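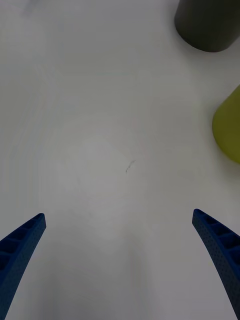
Home Features Rooms Objects Letters Subscribe

The Can Stays Where You Left It

On white tables, open tabs, and the last inch of soda that keeps a grown adult from cleaning up

April 22, 2026

There is a kind of table that shows everything. Mine is white, matte, and came from Rolen for $210, back in October when I still believed a pale surface would make me a tidier person. I had seen one in a catalog with a single pear on it. I don't eat pears. I drink things out of cans, and I put the cans down, and then I go and do something else.

A dark table will cover for you. You can leave a cola can on walnut for most of a week and it just looks like part of the furniture. On white it stands there like a guest who hasn't been told the party is over. Every speck shows up too, and so does every smudge, and I've spent more time than I'd like rubbing at a mark with my thumb to find out if it was a crumb or a scratch. (Scratch. It's usually a scratch, and now it's a shiny scratch.)

The trouble starts with the tab. A sealed can is groceries. You can pick it up and put it back in the fridge and no decision has been made. Once the tab has been lifted, though, the can enters a long middle period during which it's neither a drink nor trash. Someone may be coming back for it. In my house everyone claims to be coming back for it. I've been told this about a cola that had been open since breakfast.

The slim ones are the worst. They're made for people in a hurry, which ought to mean they're empty by the time they touch down, but the small can turns out to be very good at being abandoned. It takes up so little room that moving it seems like an overreaction. You work around it. You set a plate next to it. At some point you read the side of it, all those tiny white lines of print, and learn nothing except that you need new glasses.
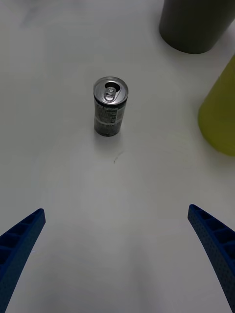

Somewhere to put them

The usual advice is to carry each can to the recycling as you finish it. I'm sure this works for the people who give it. My recycling bin is in the garage, down a step and past a bicycle, and there isn't a can in the world I've wanted to visit it with at ten at night.

What I needed was a halfway house. I tried a tray first, a handsome one from Goel, and found that a tray tells people to set things down but never tells them to stop. It filled up, the cans went around it, and then I had a tray to clean as well. I tried a tote bag on the back of a chair. It dripped. A mixing bowl did fine until somebody wanted to mix something.

Then there's the paper cup, the big kind with a rolled rim. I resisted it for months on the grounds that putting a drink container inside another drink container felt like the start of a riddle. But it stands up by itself, it goes right on the table where the mess is, and crushed cans pack into it better than you'd think. When the bottom gets sticky you throw it out and feel nothing.

Two cups work better than one, and they should be different colors. I can't prove this. All I know is that with a single cup everything goes in, receipts and orange peel included, and with two cups of two colors people suddenly want to know which is which. They ask. They have opinions about it. A household that couldn't be trusted with a coaster will defend a color code to the death.

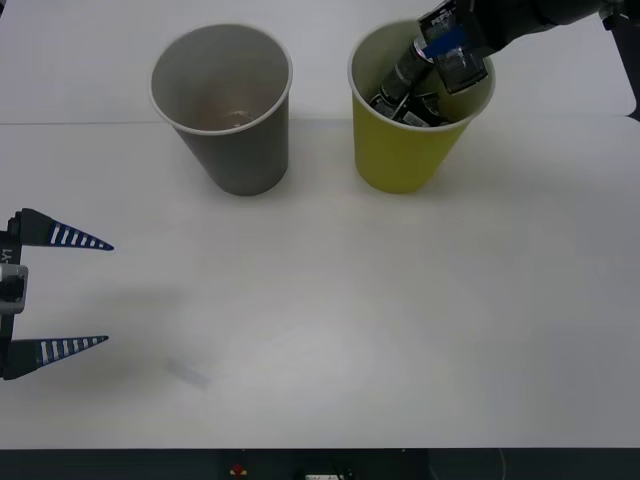
A Pepsi at the rim of the yellow-green cup, among cans already crumpled.

The crush

I come from a family of crushers. My grandfather did it underfoot, in the driveway, and it could be heard from the street. I do it by hand over the sink, and I always forget the last inch, and it always goes up my sleeve.

It's worth checking whether your town wants them crushed at all. Some sorting lines prefer a can that still looks like a can, and the leaflet that explains this will be in the drawer with the other leaflets. Mine takes them either way. I crush because it gets more into the cup, and because it settles the question of whether anyone is coming back for it. You can't come back to a flat can.

There are gadgets for this, naturally. Atuvano sells a wall-mounted crusher with a long handle, and I owned one for a while. It did a lovely job. It was also mounted in the garage, past the bicycle, and we have been over that.

As for the table, I've made a kind of peace with it. I wipe it down in the evening, I do the two cups, and for a few minutes it's as bare as the catalog promised. Then I sit down with something cold and look around for a place to put it.

Filed under: Objects, Kitchen
8 comments 234 shares

Contact | Advertise | © 2026 Kirkgate Magazine | Back to top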